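# How to Clean a Small Desk Fan

A desk fan that has run all summer moves less air than it did in April. Dust builds up on the leading edge of each blade and packs into the grille. Cleaning one takes 28 minutes plus drying time. 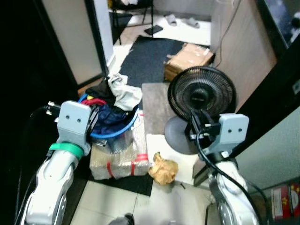 ## What you need

- A small Phillips screwdriver
- A soft paintbrush or an old toothbrush
- Dish soap and warm water
- Two cloths, one for washing and one for drying
- Cotton swabs
- A saucer for the screws

## Take it apart

1. Unplug the fan. On a USB model, pull the cable at both ends. If it runs on a battery, switch it off and take the battery out if the cover allows.
2. Look for the clips or screws that hold the front grille. Most small fans have three or four clips around the rim. Some, like the older Zuver models, have a single screw at the bottom — check there before you pry.
3. Press the clips one at a time and lift the grille off. Old plastic cracks easily, so go slowly.
4. Pull the blade straight toward you. If it is held by a cap, try turning the cap clockwise. Many of them have a reverse thread. If the blade still won't move, leave it on and clean it in place.

## Wash the parts

Brush the loose dust off over a trash can first. Wet dust turns to paste and is harder to get out of the corners.

Soak the grille and blade in warm, soapy water for 14 minutes. Work the brush along each slot from the back side, then rinse. Don't use the dishwasher. The heat can warp a thin blade, and a warped blade rattles.

Never put the motor or base in water. Wipe them with a barely damp cloth and clean the motor vents with a dry swab.

## Dry and reassemble

Stand the parts on a towel and leave them for 24 hours. Water hides in the hub of the blade, so shake it out before you set it down.

Push the blade back onto the shaft until it stops. Spin it by hand. It should turn freely and not touch anything. Snap the grille on, plug the fan in, and run it on low for a minute.

## If it still makes noise

- **Rattle:** one of the grille clips is usually not seated. Press around the rim.
- **Hum on a hard desk:** put a piece of felt under the base.
- **Squeal:** the bearing is dry. One drop of light machine oil on the shaft is enough — wipe off any extra.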